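Allotment Society – notes from the April meeting

Hello all, Naa Fiadzo here, filling in on the minutes again (my spelling is my own, sorry!). We started at 7.10 once the kettle had boiled.

Seed swap first. Over 200 packets came in, which is brilliant, and the beans went fastest as usual. I'd still like more flowers next year – everyone brings courgettes! 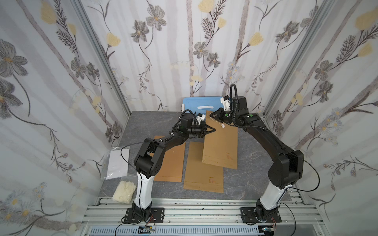
Money next. We have £1,337 in the account after paying Prelitz for the new water butts. The Hulleo Lane gate still sticks, and we agreed to spend up to £60 on hinges before anyone loses a finger. Proposed by me, seconded by nearly everybody.

Then we had a long chat about plot 26, which has gone to bramble. I'm writing to the holder this week, and if I hear nothing by the end of May it goes to the next name on the waiting list.
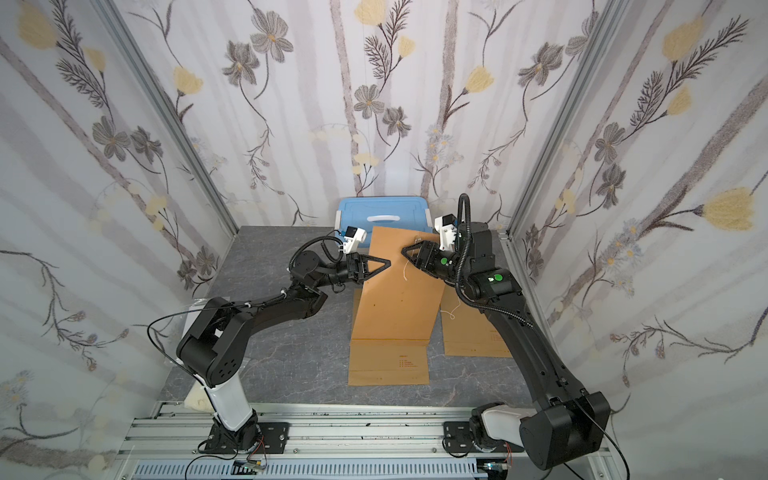 Bonfires came up again, so please, after dusk only, and check which way the wind's blowing. The Valtonen Road neighbours have been very patient with us. Slug talk got a bit heated and I've left most of it out.

Any other business: the shed key is back on its hook, thank you!
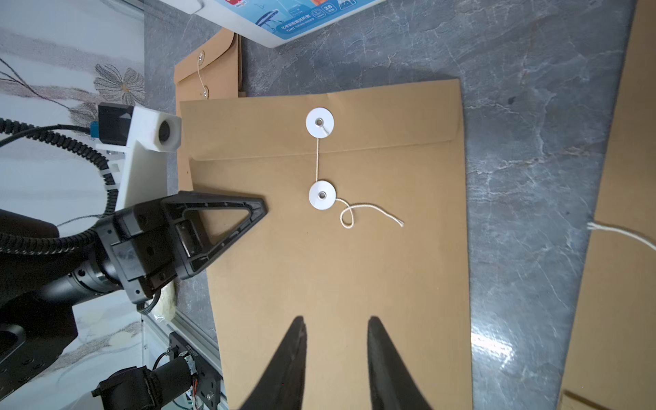
Brown envelope with a string and button fastening.

We finished at 8.45. Next meeting is in June, same room, and I'm bringing the rhubarb cake.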